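Bankroll for a full season of daily fantasy football: small leagues or the big one?

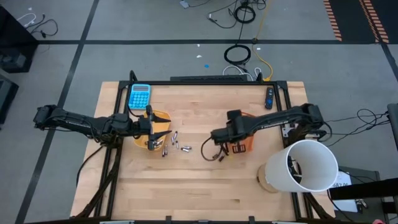

Butcher-block table top with black rails down either side

Posted in Fantasy Sports > Daily and Weekly Games
Wednesday, May 18, 2022

halfspace_harry

Hi all, long-time reader, hardly ever post. I've played the normal season-long fantasy football game for years (the one everybody's office does) and this spring I finally had a proper go at the daily stuff on Plirance. I really enjoyed it, probably a bit too much, and I want to do it sensibly from August when the new season starts.

What I'm stuck on is how to divide up my money. I've put aside £600 for the whole season and that is it, there's no topping up, my other half has been very clear on that point and so have I. So far I've been sticking nearly everything into the big Saturday contest, the Deligiannis, because the top prize is silly and I like having something to cheer for. My best finish was 2,391st, which paid nothing at all. I thought I'd had a blinder that day as well! Two goals from my captain, clean sheet for the keeper, and I was miles off.

Then there are the smaller leagues, capped at 99 entries, where the prizes go much further down the table but you don't win life-changing money. And the head-to-heads, which I've barely touched because I don't like the idea of one person in particular taking my money.

So how do you lot split it? Do I pick one type and stick to it? And is it daft to put the same team into all of them? I've been doing that because I don't have time to build several on a Saturday morning with kids' football on. I've also seen Stikgate mentioned a lot, the lineup builder thing, is it worth paying for at my level?

Sorry that's more than one thing. Cheers in advance.

oldwingback

Welcome to the daily side. I've been at this a few seasons and made most of the mistakes going, so take what's useful.

First, the money. Forget the season total for a minute and think about what you're happy to lose on one Saturday. I work in weekly amounts and I write it on a bit of card next to the laptop, and when it's gone it's gone. There are a lot of weekends in a season, plus midweek rounds, plus the odd Friday night game that looks tempting after a couple of beers. If you split your pot evenly across the Saturdays only, you'll get a number that feels disappointingly small. Play to that number anyway. The first month is the worst time to be spending big, you don't know who's nailed on in which team, who's taking penalties, which promoted side is going to get hammered every week. I play at half my normal stake until the clocks have nearly gone back.

For the split, most of mine goes in the small capped leagues and a little bit in the big Saturday one. I'd call the big one my entertainment money. You have to accept you'll get nothing back from it most weeks, and I do mean most. Your story about the captain scoring twice is very normal. If he was a popular captain then thousands of other people had those points too, so all you did was keep up. To get near the top you need him plus a couple of players hardly anyone picked, and they've all got to come off on the same afternoon.

Which sort of answers your question about using the same team. It isn't daft, plenty do it, but a team that's good for a small league is usually a bit too sensible for a big one. In the small ones I want players who'll definitely start and get me steady points, full backs who cross it a lot, midfielders on set pieces. In the big one I'll leave out one of the obvious forwards and go for somebody cheaper in the same fixture. If you've only got time for one team, build the sensible one, put it in the small leagues, then change two players and the captain for the other. Takes me as long as a cup of tea.

Do try a few head-to-heads though! I felt the same as you and I've come round to them. Watch out for the people who snap up every open game in the lobby, they tend to be very good. Have a look at how many contests your opponent has played before you accept, you can click on the name to see it. I post my own at the lowest stake and see who turns up.

Can't help on Stikgate, never used it. I do it all with a spreadsheet and the team news.

One more thing, keep a record. Date, contest, what it cost, what came back. I kept telling myself I was around level for a whole season and when I sat down and added it up I was nowhere near it. Bit of a sickener, but I play better for knowing.

sunday_sub_99

just play the small ones mate. big ones are a lottery. stikgate is alright but if you only do one or two teams a week save your money

mrs_offside

Agree with most of what oldwingback says but I'd go a bit softer on the big contest. He says he likes having something to cheer for and that's worth something, it's a hobby! I spend more than that on my gym membership and I cheer for nothing there.

What I did last year was play the small leagues every week and only enter the Deligiannis when there was a full set of Saturday afternoon kick-offs. When half the matches have been moved to Sunday and Monday for the telly, there are so few players to choose from that everyone ends up with nearly the same side, and I don't see the point of paying for that.

On Stikgate, I had it for a month. It's fine, it's quick, and if you're putting in lots of different teams I can see why you'd want it. For me it kept spitting out players who were doubts with a knock and I spent as long checking its teams as I'd have spent making my own. You can set it to leave people out but you've got to know to leave them out in the first place. I'd wait until you've played a couple of months and see if you miss having it.

Also have a look at Gostness before August. Smaller site, not as many contests, but they run free practice leagues through pre-season with the full scoring, so you can muck about with captains and so on without touching your pot. The app is a bit clunky, and the lineup lock catches people out as it's at the first kick-off and not match by match, so get your team in before the kids' football and not after.

halfspace_harry

Brilliant, thank you all. Small leagues most weeks then, and the big one when there's a proper Saturday. I've started the record already and it isn't pretty. Will sign up for the Gostness practice ones and report back once the season's going.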